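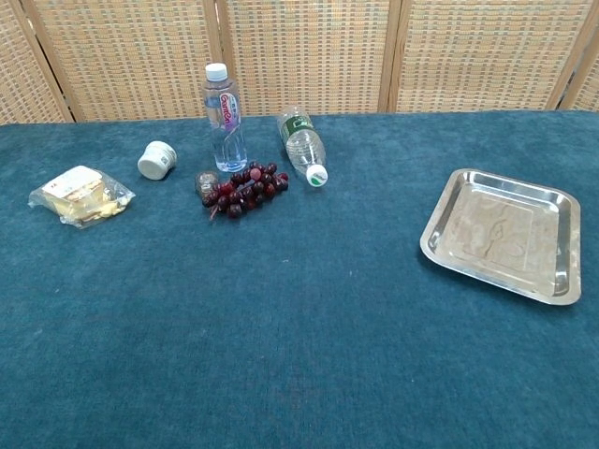 The technician who looks after the picking cell at Ollside has a small office, but she does not like to sit in it. We talked beside the table, and she stood the whole time with one hand on the edge of it.

The cell is one arm, one table and one set of things to pick. It came from Stekham two years ago and it is used to test how well a machine can take mixed groceries and put them in a tray. Her job is that it does the same thing on Friday as it did on Monday. "People ask me what the arm can do," she said. "I don't know so much about this. I know what it needs."

What it needs first, according to her, is a quiet table. The covering is a short carpet in a dark blue-green color, and she chose it after a bad winter with a white board. On the white board the clear bottles almost disappeared for the sensor, and round things rolled away as soon as a finger touched them. "A grape on a hard board is like a small ball. On the carpet it stays where you leave it, more or less." The carpet has also its price. It collects crumbs and threads, and a thread in the wrong place can be taken for an edge. She goes over it with a lint roller every morning, always from the back to the front, and once a week she takes it off and checks the board under it with a level.

The woven divider behind the table was her idea too. Before it came, the sensor could see the corridor, and each person who passed there changed the result a little. She tried a gray curtain, but it moved with the air from the heating. The divider stands still. She has put tape on the floor for its feet, and when the cleaners move it she puts it back on the tape before she turns on anything.

I asked her how a normal day begins. She answered slowly and in order, like somebody who has taught it to others. First the arm goes to its home position and she looks at the joint values. Then she opens and closes the gripper 31 times with nothing in it. I wanted to know why this number, and she laughed. "The first one is for me, to listen. The thirty are for the log." After that she puts a steel tray on the right side, always the same model, and runs the routine which finds its four corners. If the error is more than six tenths of a millimeter, she stops and calibrates again.

The tray is the part that gave her the most trouble. It is polished, and polished steel shows the sensor everything that is around it. In November the lamps over the table were replaced, and for three days the arm put things down too early, because it saw a bright stripe in the tray and believed it was the bottom. "Everybody looked at the software. I looked at the ceiling." She turned one lamp toward the wall and the problem was gone. Now there is a pencil mark on each lamp holder – I was allowed to climb the ladder and see them.

She buys the food herself in the shop across the street. Water bottles she likes, both standing and lying down. Soft things in a plastic bag are more difficult, because the bag makes a noise in the depth picture, as she calls it, and the cake inside it breaks if the fingers close with too much force. Grapes she changes often. "When they get old they become sticky, and then I clean fingers all afternoon."

The fingers have soft pads made by Llorente, and she replaces them after 1000 grips even when they look good. Earlier she waited until she could see the wear, and she regrets it. A pad with a small cut still holds a bottle, but it holds it a little bit turned, and one loses many hours before one finds this out. The old pads go in an envelope with the date on it. When I visited, the counter of the cell was at 2699, and she told me the next pair was already in the drawer.

The largest repair until now was a cable. It went through the wrist and it was bent in each movement at the same point, until the gripper began to lose its signal, but only when the arm was stretched far to the left. She found it by moving the arm by hand with the power off and holding the cable between two fingers. The new one goes outside of the arm in a loose curve, fixed with fabric straps. "It is ugly. But I can see it, and I can change it in six minutes."

All of this is written in a paper notebook. There is also an electronic log, made with a program called Flundarum, and she fills it in because she must. The notebook has the things which have no field in the program: that it rained, that the door was open, that the arm sounded dry in the second joint. She turned some pages for me and stopped at one where there was only the word "carpet" with two lines under it. She could not remember any more what it meant.

Next month a second cell will arrive, and someone else will be trained to look after it. I asked what she will teach first. She thought about it for a while and bent down to look along the table from the side – a habit, I think, she had done it already twice.

"To clean," she said. "And to write down also the days when nothing happens."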